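Gunnel Viklund has been the town clerk in Grisberg for 5 years, and most of her working day goes to paper. The archive in the basement of the old bank on Correa Street holds 1,513 boxes of deeds, tax rolls and school registers. When she took the job, 437 of them had no label.

"You opened a box and it could be dog licenses or it could be a murder inquest," she said. "We had both, in the same box once."

She started with the land records. People come in for those every week, usually over a fence or a shared driveway.
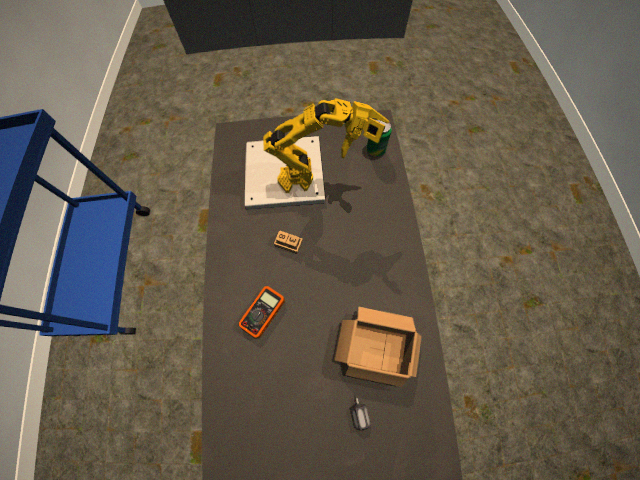

Dale Pruitt wrote to the town paper in April that the money would have been better spent on the Nitbridge road. Viklund read the letter and kept a copy for the files.

"He has a point about the road," she said. "But the shelving was paid for out of the copy fees. It never touched the road budget."

The worst damage was in the back room, where a pipe leaked for over 2 years before anyone noticed. The school registers took most of it.
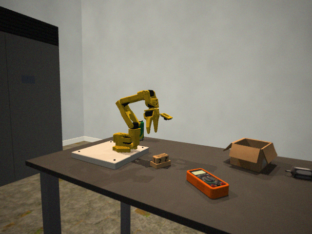
"We dried what we could, page by page, with blotting paper," Viklund said. "The registers from the Skernero school were stuck together like a brick. I sent those out."

She expects them back before the winter. After that come the maps, which are still rolled up on top of the cabinets.
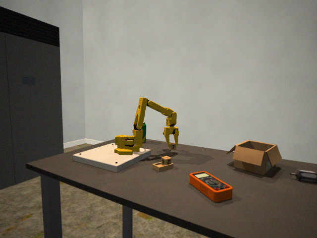
Yellow robot arm holding a small wooden block over a table.

The reading room is open mornings, and there is no charge to look at a record. Copies are still a quarter a page.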